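22 Oct 2023

# Sustetti says steaming at home will halve your power bill. Its own numbers don't

Kitchenware importer Sustetti has spent the past month telling Australians that swapping the oven for a benchtop steamer will "halve the cost of dinner". The claim is on bus shelters, in a letterbox brochure and across the top of the company's website. It has also been picked up, more or less word for word, by several council newsletters that ought to have asked where it came from.

It comes from a trial in Rirwood, where 70 households were lent electric steamers last January and asked to keep a diary of what they cooked. Sustetti paid for the steamers, the diaries and the report. The report runs to 2 pages, and one of those is mostly a graph with no scale on the left-hand side.

According to the summary, households in the trial saved an average of $222 a year. That would be a fair whack for most families. But the trial ran for a single month, and the yearly figure was reached by multiplying that month out to 12. January is the middle of summer. Plenty of people in Rirwood avoid turning on the oven in January anyway, steamer or no steamer, and eat a good deal of cold chook and salad. The report doesn't say what the same households used in the month before, or in the January before that.

Nor was there a comparison group. If 70 other families had kept the same diary without a steamer on the bench, we might know something. As it stands, the saving is measured against what Sustetti calls a "typical oven-based household", which the report defines as one that runs its oven for an hour every night of the year. Ask around your own street how many people do that.

The company's response to written questions was that the trial was "designed to be indicative" and that the word "halve" refers to the cooking of "selected meals". Those meals are listed on the website, several clicks in: fish fillets, broccoli, dumplings and buns. A roast isn't among them, and neither is a tray of lasagne, a pizza or anything else that most people would turn an oven on for. 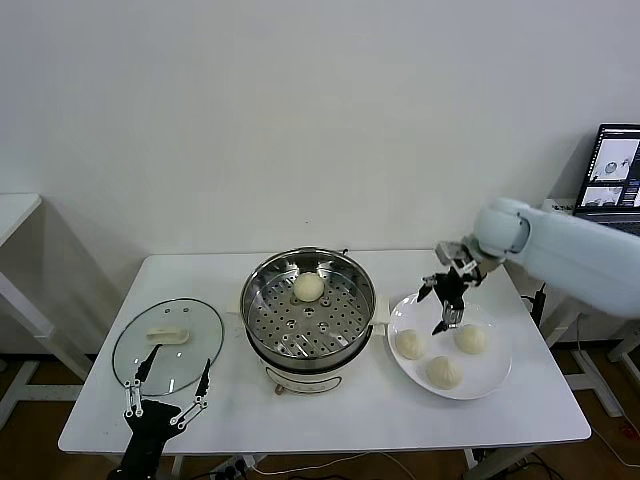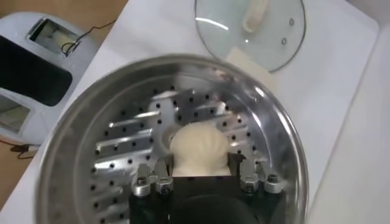
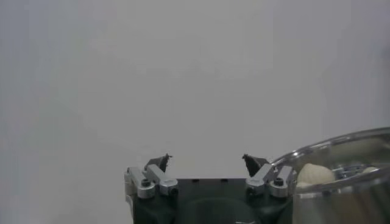
*Top: an electric steamer with its glass lid off. Middle: a pleated bun in a stainless steel steamer tray.*

None of this makes steaming a bad way to cook. A small appliance that boils a little water will generally use less electricity than a big metal box heated for the best part of an hour, and a household that already steams its veggies doesn't need a brochure to tell it so. The trouble is with the leap from there to half the cost of dinner. Electricity is only part of what dinner costs. The groceries are most of it, and they don't get cheaper because the broccoli went in a basket.

There's also the price of the thing itself. The brochure leaves it out. The model lent to the Rirwood households isn't the cheapest in the Sustetti range, and the company would not say whether the purchase price had been taken off the yearly saving. On a plain reading of the report, it had not. It also declined to say how many of the families handed the steamer back at the end of the month. They were given the option to keep it at a discount, so somebody must have the number.

Rival brand Poltus, which sells both steamers and benchtop ovens, makes no savings claim on its packaging. Asked why, it said running costs depended too heavily on the tariff and on what people ate. That's a sensible answer, though it is worth remembering that Poltus would rather like to keep selling the ovens.

The consumer advice service at Yammine says it has logged 1281 inquiries about kitchen appliance claims so far this year, covering air fryers, slow cookers, pressure cookers and steamers. It couldn't provide a split by product, so the total tells us people are confused or annoyed, but very little about steamers in particular. Its standing advice is to look for the wattage on the base of an appliance, multiply by the time it runs, and check the result against the rate on your own bill. Dull work, but it takes five minutes and it uses your figures instead of somebody else's.

It's also worth looking at how many goes you need to feed the household. The Sustetti diaries were based on serves for two adults. A family of five cooking in batches will run the same appliance for longer and top up the water more than once, while an oven tray takes the lot in one hit. The report mentions larger families in a footnote — it says results "may vary" — and leaves it there.

Sustetti says a second trial is planned and that it will be held over a longer period. It has not said where, how many households will take part, whether anyone outside the company will check the results, or whether the bus shelter ads will stay up in the meantime. At the time of writing the word "halve" was still on the front page of the website, with no asterisk.

Anyone who bought a steamer on the strength of the claim and feels they were misled should keep the receipt and a copy of the brochure, and put the complaint to the retailer in writing first.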